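## 4. Folding and storing knitwear

This section covers sweaters, cardigans and other knits stored in the Prilalness drawer insert. Woven shirts are covered in Section 5.

**Before you start**

- Assemble the insert as described in Section 3 and check that all dividers are locked.
- Clear a flat area larger than the garment with both sleeves extended.
- Remove rings, watches and bracelets.

> **CAUTION:** Do not fold knits on bare wood, wicker or any surface with a raised edge. Yarn floats on the back of patterned knits catch easily. Metallic yarn snags sooner than wool or cotton and cannot be pulled back into place.

### 4.1 Laying out the garment

1. Cover the work area with a smooth cloth. Satin or a similar glossy weave is preferred. Terry cloth and fleece shed lint and must not be used.
2. Lay the sweater on the cloth with the front facing up and the neckline away from you.
3. Extend the sleeves to the sides. Do not pull on the cuffs.
4. Smooth the body with a flat hand, working from the center out. Small ripples are acceptable at this stage.

Jacquard knits with horizontal bands or zigzag rows have a built-in guide: follow the rows when leveling the body before the first fold.
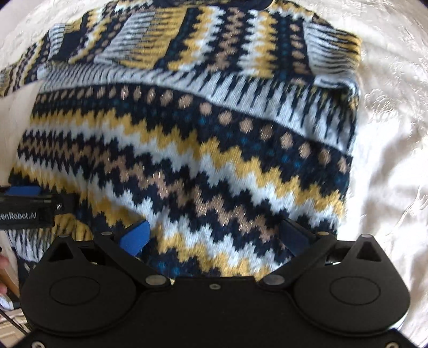 **Can a patterned sweater go on a hanger instead?**

Knits should be stored flat. The weight of the garment pulls on the shoulders and lengthens the body, and a dense jacquard is heavier than a plain knit of the same size.

### 4.2 Folding

1. Turn the sweater face down, keeping the neckline away from you.
2. Fold one side toward the center, stopping at the outer edge of the neckline.
3. Fold the sleeve back on itself so that it runs straight down toward the hem.
4. Repeat steps 2 and 3 on the other side. The sleeves may touch but should not overlap.
5. Fold the hem up by one third, then fold again to meet the neckline.
6. Turn the bundle over. The finished width must not exceed 10 inches — the inside width of one compartment.

**Note:** If the bundle is too wide, open it completely and start again from step 1. Narrowing a finished fold leaves a hard crease along the sleeve.

### 4.3 Loading the insert

1. Place the heaviest knit at the bottom of the compartment.
2. Put a sheet of acid-free tissue between any garment with metallic thread and the one above it.
3. Stop loading when the stack reaches 7 inches. The fill line is molded into the divider.
4. Close the drawer slowly and check that no sleeve is trapped behind the rear panel.

> **CAUTION:** Store only clean, fully dry garments. Moisture held in a closed compartment can cause odor and color transfer, particularly where dark yarn lies against pale yarn.

### 4.4 Refolding interval

Refold stored knits every 21 days during humid months. In dry conditions, refold at the change of season — March is suitable for winter garments. Vary the position of the last fold each time.

Replacement dividers are listed in Section 9.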